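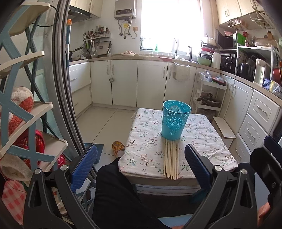
How much should you set aside for a set of handheld grippers to record household tasks?

Take the price of the grippers and add a third again for everything that goes with them. I bought three at £949 each and the whole lot came to £3,806 by the time we were ready to record, and I still think I got off lightly.

Last updated Wed 6 June

I do the buying for a small team that records everyday jobs in people's homes, things like tidying a cup and a bundle of chopsticks off a kitchen table, so that a robot arm can be trained on them later. I'd never bought anything of the kind before last October. This is the order I'd do it in if I had to start again tomorrow with the same money.

Start with the tasks

Write down what you want people to pick up before you look at a single price list. I did it the other way round and very nearly ordered grippers that didn't open wide enough for a mug. Get a ruler out and measure the fattest thing on your list and the thinnest. A tapered plastic cup is an easy grab. One chopstick is a horrible little thing to get hold of, and a loose bundle of them is a different job again, so put both down if you want both.

Then ask the seller for the opening width at the finger pads, in millimetres. I got "fits most household items" from one of them, which I couldn't do much with!

Work out how many you need

Count the people who'll be recording at the same time, then add a spare. We have two people out at once, so three grippers. I tried to save money by dropping the spare from the first draft of the budget and Bilal Atallah, who runs our recording days, put it straight back in. He was right – a screw worked loose on our second outing and we'd have lost the afternoon.

Price the bits that wear out

Finger pads are the big one. Ask what a replacement set costs, whether you can fit it yourself, and how long delivery takes. I had two quotes, one from Skekari and one from Korker. Korker's grippers were cheaper but the pads were only sold with the whole finger attached, and once I'd put a year of those on the spreadsheet the saving had gone. We went with Skekari.

Put these in the same column:

spare pads and pivot screws
memory cards (more than you think, and label them)
batteries and a charger with enough slots
a padded case for each gripper
a box of small screwdrivers that lives in the case and never gets borrowed

Don't forget storage

Video fills drives at a shocking rate. Do one test session, look at the size of the folder, and multiply by the number of sessions you've planned. Then double it so that you have a backup. I guessed, and had to go back to my boss with my cap in my hand for another drive.

Budget for the homes

Other people's kitchens are where the good recordings come from, with all the pots and kettles and cloths that belong there, and it's fair to pay for the use of them. We pay £100 a visit. I keep it on its own sheet, separate from the £3,806, and I'd suggest you do too or the equipment total will never make sense to anyone in accounts. Travel goes on that sheet as well.

Buy one first

Order a single gripper, use it for a week, and only then order the rest. Try it on a patterned tablecloth, try it near a bright window, hand it to the person with the smallest hands and ask them how their wrist feels after an hour. Check that the seller will hold the price for the second order and get that in an email.

My spreadsheet is called Jimolell, for reasons lost to time, and it has a row for each thing above plus one marked "oh no". Fill that last row in with whatever you can spare.

Comments

Priya
Did you look at hiring? We only need ours for a fortnight.

Reply from the author
I did, briefly. For a fortnight I'd hire. For us it was going to be most of a year so buying won easily.

Tom W
Second the bit about pads. Ours went shiny and started slipping on anything plastic.

Marguerite
What about insurance in people's homes?

Reply from the author
Good point, and I should add it. Ours came under the office policy but I had to ring up and ask.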